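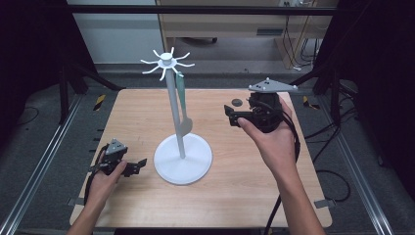 Section 7: Setting Up the Table for Play

February 20, 2018
By the Trillura Rules Office

This section explains how to prepare a table for a Trillura game at club or tournament level. It replaces the set-up pages in the 1990 edition. Players who own the Mastex terrain set should read it together with the leaflet supplied in that box.

7.1 Before you begin

A standard game requires the cloth, the terrain pieces named in the scenario, both armies on their movement trays, and a measuring stick marked in inches. Painted figures should be fully dry and varnished before they are brought to the table.

CAUTION: Do not lift metal regiments by their flags or pikes. Older castings are brittle and will snap at the hand.

7.2 Laying the ground

1. Lay the cloth with the printed arrow pointing towards the defender's side.
2. Smooth the cloth outwards from the centre. Do not pull at the corners, as this distorts the printed grid.
3. Place hills first, then rivers and roads, then woods and buildings.
4. Check that every road section meets the next. A gap wider than a single base counts as broken ground.
5. Agree with your opponent the class of each wood (open or dense) and note it on the scenario sheet.

Note: Hills made for the Fivness system are taller than ours by one contour. They may be used, but both players must treat them as steep on all sides.

7.3 Placing the armies

1. The defender marks hidden units on the map and hands it, folded, to the umpire.
2. The defender then places all remaining units, beginning with artillery.
3. The attacker places the advance guard within the first two rows of the grid.
4. Both players place their generals last. A general may be attached to any brigade under his command.
5. Reserves stay on their trays, off the table, until the turn given in the scenario. 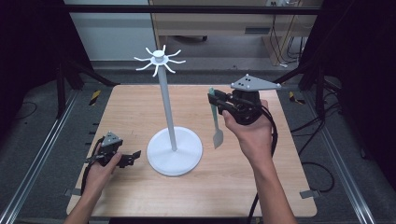
Units may be adjusted by up to one base width after placement, provided that the opposing player has not yet begun to deploy. Once the umpire has called the first turn, no unit may be moved except under the ordinary rules – this includes units found to be facing the wrong way.

CAUTION: Loaded movement trays should be carried level and with both hands. Magnetic sheet will hold plastic infantry on a slope but will not hold metal cavalry.

7.4 Large scenarios

The Shojaei campaign book contains 19 scenarios, of which the last two call for a double table. For these:

1. Join the tables along their long edges and clamp them underneath.
2. Lay the second cloth so that it overlaps the first by one grid square.
3. Appoint one umpire for each half. Where a melee crosses the join, the umpire on the attacker's side decides.

Allow extra time for deployment. Entries for the November meeting must include a completed order of battle, and players arriving without one will be issued with the standard list for their army.

7.5 Clearing away

1. Remove generals and flags before any other figures.
2. Return each brigade to its own tray and check it against the order of battle.
3. Roll the cloth with the printed side outwards. Folding leaves creases that cannot be removed with an iron.

Related items
Section 6: Orders of Battle
Section 8: The Turn Sequence
Corrections to the Shojaei Campaign Book
Basing Sizes for Older Collections

This website uses cookies. By continuing to browse you agree to their use. Accept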